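Lab notebook, Wundodura simulated set
7/6/23

Long day, mostly a good one, and I want to get it down before I forget which changes went in before lunch and which after. Anyone picking this up from me should read the bit on the seeds before touching anything else.

The plan was to get through the disk tasks for Wundodura in the simulator, so that when the Lurine arm comes free we already have a decent pile of examples to start from. I had put 400 episodes on the whiteboard as the target, which was optimistic of me, but the machine downstairs was quiet and I thought I'd chance it. Everything was driven by hand through the teleop rig, no scripted grasps at all. We talked about this in January and I still think it's the right way round. The scripted ones all approach along the same tidy line, and then the policy has never seen a wobbly approach in its life and goes to pieces the first time it makes one.

First thing this morning I swapped the wrist view over to the wide fisheye lens model, to match what is going on the real gripper. It took me far longer than it should have. The Karley config still had the old narrow lens written into two separate places, and of course I changed one and then spent an hour wondering why the preview and the saved frames didn't agree. Both are fixed now and I've left a comment in the file. I do like the wide view very much. You get the fingers, a good stretch of the arm and most of the surroundings all at once, and it makes steering so much easier on the hands and the temper.

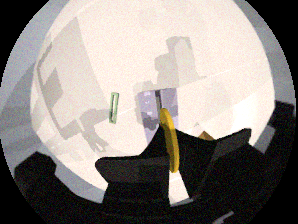
Wrist view, episode 33. Yellow disk at the mouth of the gripper, lavender block behind, green frame over to the left.

I picked 33 to paste in as it shows rather nicely what I was grumbling about at tea. With the disk edge-on like this there is very little of it to look at, and the block sits directly behind, so all the useful information is in a thin strip of mustard between two dark fingers. A person copes, having seen the disk from other angles on the way in. I'm less sure about the policy when it only gets single frames. I'd like to try giving it a short history of frames and see whether that helps, and it would be a cheap thing to test on what we've already got.

The other thing I noticed is how pale everything is behind the objects. The background is nearly all cream-white and the shadows are soft and grey, so the dark fingers stand out beautifully and the far things hardly do. Fine for a first batch, but I should like the second batch to have the wall colour and the lighting shuffled about a good deal more, or we shall end up with something that only works in a very clean white room. I have put the grain down as a question too. I rather like having a bit of speckle in the render, but I couldn't tell you whether it resembles the noise on the real sensor, and it needs a proper side by side.

Now, the seeds. Seed 1214 puts the objects down in such a way that the disk starts half inside the block, and the physics flings it off across the room as soon as you press go. Quite funny the first time. I've taken it out of the list, but if you regenerate the list from the Sleiman script it will come straight back, so please check. I threw away 32 episodes in all, most of them from that seed before I twigged what was happening, and a few that were simply me being clumsy after lunch.

I did keep the clumsy ones where I recovered, mind. If the first go at the disk missed and I backed off and came in again, it stays in and gets the "retry" tag. Those are worth having. What I don't want kept is the sort where I'd stopped to answer the phone and the arm just hangs there for ages, as it learns to hang there too. I trimmed a couple of those at the start and would be grateful if others did the same.

Did not reach the target. We're at roughly half, and my thumb is sore, so I've stopped there.

For next time: shuffle the starting pose of the wrist more, as I think mine are bunched up on one side. Ask whether the green frame is meant to be a target later on or is only there as clutter, because the task sheet says one thing and the config says another. Copy today's folder to the shared drive (started, was still going when I left). And find the other footrest.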